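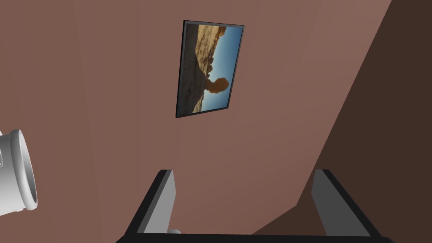 What I Learned About Household Tips From a Robot Open Day

26 May 2022
By Iolo Gwilliam

Print this page | E-mail this page

Last week I went to the open day at Winder, where a small team teaches robots to do simple work in a home. I went for the machines, but I came back with two pages of notes for my own kitchen and workshop. Many of the things which are difficult for a robot are also difficult for a tired person in the evening.

Our guide was Nest Craddock. She showed us first the simulator, where the robot practices on a computer before it touches a real cup. The program is called Pistus, and since January it has done 2,924 practice tasks. In 1,026 of them the robot did not finish. She told us this number without any shame, and I liked her for it.

These are the tips I wrote down.

Turn the handles one way. The robot loses much time when every mug stands differently. At home I have now all handles to the right, and my children take a mug without pushing the next one.

Leave a space of two fingers between things on a shelf. A gripper must go around the object, and so must your hand. If the jars touch each other, take one jar out and find another place for it.

Do not store a thing on the very edge of a counter. In the demonstration the arm on the Wedico bench touched a bowl only a little, and the bowl went down. It was plastic, luckily. I keep now a hand's width free along the front.

Look from the side before you reach. The robot stops, looks, and moves again. For high cupboards I do the same - first I look, then I put my foot on the step.

Open your hand wider than you need. Nest says beginners always program the fingers too narrow. With hot lids it is the same, and a thick glove makes the hand even bigger.

Hang the pictures with two hooks. This came from the Cuadros table, where they had a small exhibit about walls and fixings. One hook lets the picture turn each time somebody closes the door hard. With two hooks, put them at the same height and check with a level, also when the ceiling looks straight.

Wipe the gripping side. The soft pads are cleaned after every 4 hours of work. I tried this with my kitchen tongs and my workshop clamps, and they hold much better when there is no old oil on them.

The visit is free, but you must write to them before. Wear closed shoes. Coffee is in the second room on the left, and the parking is behind the building.

4 comments | 2 shares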